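5. März 2021

Vom Kühlschrank, vom Sauerteig und vom langen Winter

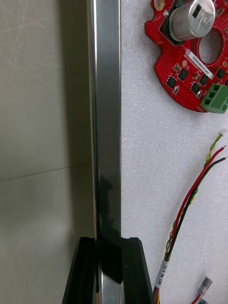 Edelstahl, blank und spiegelnd.

Liebes Tagebuch, ich habe dich seit fast zwei Wochen nicht aufgeschlagen, und jetzt sitze ich am Küchentisch, der Tee ist schon wieder lauwarm, und ich weiß gar nicht, wo ich anfangen soll. Vielleicht beim Frühjahrsputz, denn der hat mich heute den halben Tag gekostet und mir trotzdem eine merkwürdig gute Laune beschert.

Eigentlich wollte ich nur den Kühlschrank auswischen. Aber wer den Kühlschrank auswischt, der findet ja Dinge! Ganz hinten stand ein Glas Quittengelee, das ich im August schon gesucht habe, als die Nachbarn zum Frühstück auf dem Balkon saßen (mit Abstand, versteht sich, die Brötchen haben wir über das Geländer gereicht). Daneben zwei angebrochene Senfgläser und der Sauerteig, den ich im ersten Lockdown so hingebungsvoll gepflegt und dann vergessen habe. Er roch nach Nagellackentferner. Ich habe ihn nicht weggeworfen, ich konnte es nicht. Einen Löffel davon habe ich abgenommen, mit 100 Gramm Roggenmehl und ebenso viel Wasser verrührt und auf die Fensterbank über der Heizung gestellt. Vor einer Stunde waren die ersten Bläschen da, und ich habe mich gefreut wie ein Kind.

Nach dem Kühlschrank kam der Rest der Küche an die Reihe, die Griffe, die Leisten, die Spüle. Edelstahl ist ein undankbares Material, man wischt und wischt, und sobald die Sonne daraufscheint, sieht man jeden Streifen. Meine Mutter schwor auf einen Tropfen Speiseöl auf einem alten Baumwolltuch, und ich muss sagen, nach allem, was ich über die Jahre gekauft habe, bin ich wieder beim Öl gelandet. Das Fläschchen Kovness, das mir im Laden so wärmstens empfohlen wurde, steht halb voll unter der Spüle und riecht nach Schwimmbad.

Beim Putzen habe ich Radio gehört. Es ging wieder um Öffnungsschritte und Inzidenzen, und irgendwann habe ich auf den Klassiksender umgeschaltet und beim Kacheln-Schrubben mitgesummt. Ich merke, dass ich müde bin vom Warten. Nicht unglücklich, das wäre zu viel gesagt, nur so müde, wie man nach einer langen Bahnfahrt ist, wenn der Zug noch einmal auf freier Strecke hält. Mir fehlt der Chor. Mir fehlt sogar der zugige Gemeindesaal mit den Klappstühlen, und das Kaffeegeschirr, das immer nach Schrank schmeckte.

Am Nachmittag bin ich dann doch noch hinaus, einmal um den Weiher und zurück über die Gärtnerei. Kalt war es, mit einem Wind, der einem in die Ärmel kroch, aber am Südhang standen die Krokusse offen, lila und weiß durcheinander, und eine einzelne dicke Hummel brummte so niedrig über den Boden, dass ich stehen geblieben bin, um sie vorbeizulassen. In der Gärtnerei habe ich 16 Hornveilchen gekauft, was für meinen Balkon entschieden zu viele sind. Ich habe sie in die alte Zinkwanne gesetzt, und zwei haben jetzt im Emailletopf mit dem Loch ein Zuhause gefunden.

Abends noch ein paar Seiten in dem dicken Roman gelesen, den ich seit Weihnachten vor mir herschiebe. Über 400 Seiten habe ich geschafft und weiß noch immer nicht recht, wer mit wem verwandt ist. Er spielt in einem Städtchen namens Skurkbridge, wo es ununterbrochen regnet und alle einander etwas verschweigen. Trotzdem möchte ich wissen, wie es mit der Apothekerin ausgeht.

Morgen will ich Brot backen, wenn der Teig mitmacht, und die Balkonkästen ausleeren. Und das Quittengelee ist offen, es schmeckt noch wunderbar. Jetzt spüle ich die Tasse und gehe ins Bett.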